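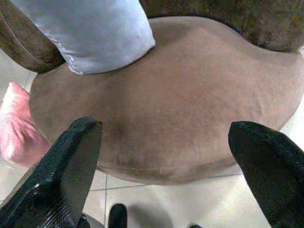 1. **Household chores, upholstery group.** The group took up whether soft furnishing work should remain on the Derkton chore list for the coming quarter. It was noted that hard surfaces are now considered routine, while fabric is not. A satin cushion resting on brown upholstery with a fine nap was cited as a typical difficulty: the two materials call for different grip force, and a setting that holds one may mark the other. Nhàn Doãn reported that the Wullik setup had completed 90 of 100 attempts at lifting a folded towel from a table in April. No comparable figure exists for seating.

2. **Cloth work at the chair.** Members discussed picking up and placing a cloth at the front of a seat using both arms. The group agreed that the task stays on the list, with a person present at all times.

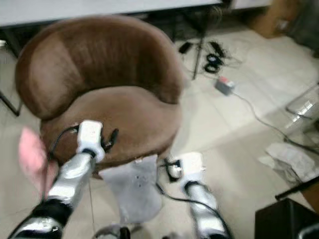

Ocampo objected that a chore needing a person in attendance has not been taken off anyone's hands, and asked that the quarterly report say so plainly. The objection was recorded. Nhàn Doãn will revise the wording and send it to members by Friday.

3. **Shop floor.** The Ratis shelf-facing item was deferred. The request for a second set of finger pads was approved.

The meeting closed at 4:10 p.m.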